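Illwood Blocks in Bins: data card

Contents
1. What is in the set
2. The blocks
3. The bins
4. Layouts
5. Files and labels
6. Known gaps
7. Terms of use

What is in the set

Illwood is a collection of 3,000 colour pictures of plain rectangular blocks lying in bins. It was put together at Inura for work on finding, counting and separating simple objects that touch or nearly touch. There are 314 layouts in all. Some layouts were photographed once and others many times under different lighting, so please split by layout number and not by picture.

The blocks

All blocks are plain rectangular solids with no print or stickers on them. Two colours are used throughout, an orange-red and a dark green. We label them "red" and "green" in the files. The red ones often show a paler, pinkish edge along the lower side, and this edge belongs to the block. Outlines drawn by hand include it. In the first release a few outlines left it out, and these were redrawn for the present one.

The dark green is close in brightness to the shaded parts of some bins, so anyone turning the pictures to greyscale should expect weaker edges on the green blocks than on the red.

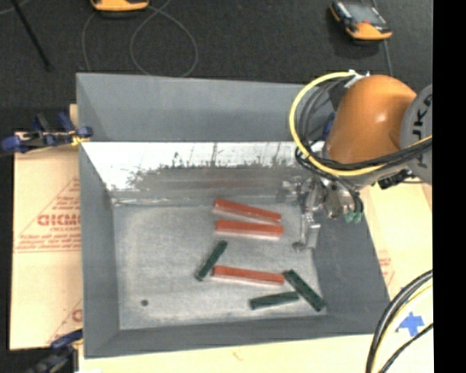

The bins

Bins are grey with sloped inner walls. The slope matters for labelling, as a block resting partly on a wall looks shorter than one lying flat. Such blocks carry the tag "leaning". Speckles, smudges and small dark spots on the bin floor are left as they are and have no label. Bright patches on the walls have not been corrected either.

Layouts

Blocks were put in by hand. A layout may hold red blocks, green blocks or a mix. Stacked blocks are tagged "stacked", and side-by-side blocks with a narrow gap are tagged "close". The 200 layouts in the folder named Hegarty are set aside for testing. Please do not train on them.

Files and labels

Each layout has its own folder with the pictures, one outline file and a short text file listing the colours and tags. Outlines were drawn in Toltonance and saved as plain polygons, clockwise from the leftmost corner. Anything outside the bin is unlabelled.

Known gaps

There are 3 layouts with no lighting note. There are no empty bins in the set, and no scale is given, so sizes can only be compared within one picture.

Terms of use

Free for teaching and research. Please name Illwood and the release you used. The next release is planned for November.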